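Keeping an old desktop alive with Tunine

Cheuk-hei Yuen has been using the same desktop computer for long enough that the feet have come off the case twice. It has two monitors of different sizes, a graphics card bought used, and a fan that he replaced in July. It also runs Tunine, the small display manager he wrote for himself and then put online, where it has been downloaded 2,539 times.

"I wrote it because my windows kept moving," Yuen says. "I would turn off the second monitor at night, and in the morning everything was piled up on the first one. I had 14 windows to put back."

Tunine remembers where each window was and puts it back when a monitor returns. It can also keep separate layouts for separate jobs. Yuen has one for writing code, one for paying bills and one for watching baseball with a chat window beside it.

The first version took him a weekend and worked only on his own machine. The screen sizes were typed straight into the code. A coworker tried it on a laptop and every window ended up below the bottom of the screen.

"He had to unplug everything and restart," Yuen says. "So the second version asked the system what size the screens were."

The current version is 1,860 lines long, and he would like it to be shorter. A large part of it deals with one problem, the way different drivers report the same monitor under different names. A screen may be called one thing at startup and another after the computer wakes from sleep. Tunine now reads the serial number where there is one and falls back on the port where there isn't.

"Cheap monitors are the worst for this," he says. "I have seen two that gave the same serial number. Then you have to go by the port, and if the person swaps the cables, I can't help them."

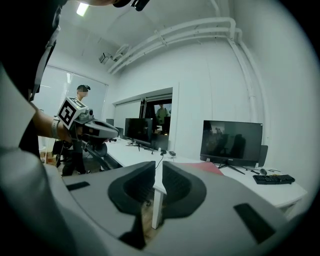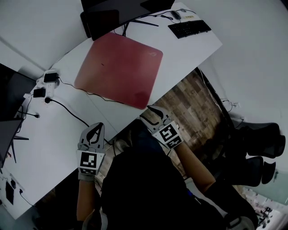
At the desk, with a gripper on each arm.

Before Tunine he used Plutia, which does much the same thing and has a settings window with tabs. He still recommends it to people who don't want to edit a text file. His complaint was that it used too much memory on an older computer and checked for updates every time it opened.

"It's a good program. If you have a newer machine you won't notice any of that," he says. "Mine has eight gigabytes and I notice."

He has also tried Rumeo, a tiling program that fits windows together so none of them overlap. He gave it a month. The keyboard shortcuts were fast once he had learned them, but he kept needing a small calculator window on top of a spreadsheet, and Rumeo wanted to give the calculator half the screen.

Most of the bug reports he gets are about sleep and wake. The file where he keeps them has 423 entries, and he goes through it in the evenings, oldest first. Some have been fixed by accident. Others are for hardware he doesn't own, and for those he sends back a test script and waits.

One user, who signs his messages Vlad, runs Tunine with four monitors and has reported more bugs than anyone else. He also sent in the code that handles screens turned on their side.

"I had no rotated screen, so I had never thought about it," Yuen says. "His change was better than what I would have done. I only renamed a couple of things."

Asked what he would tell someone setting up a second monitor for the first time, Yuen says to plug both into the same card, set each one to its own native resolution and leave the scaling alone for a day before changing it. People often turn the scaling up right away, he says, and then wonder why older programs look blurry.

He doesn't plan to charge for Tunine. A version that handles virtual desktops is partly done, and he has it running on his own computer with one known fault, in which the clock disappears from the second screen. He hopes to post it on 18th August.

"The clock comes back if you log out," he says. "I'd like to fix it first, though."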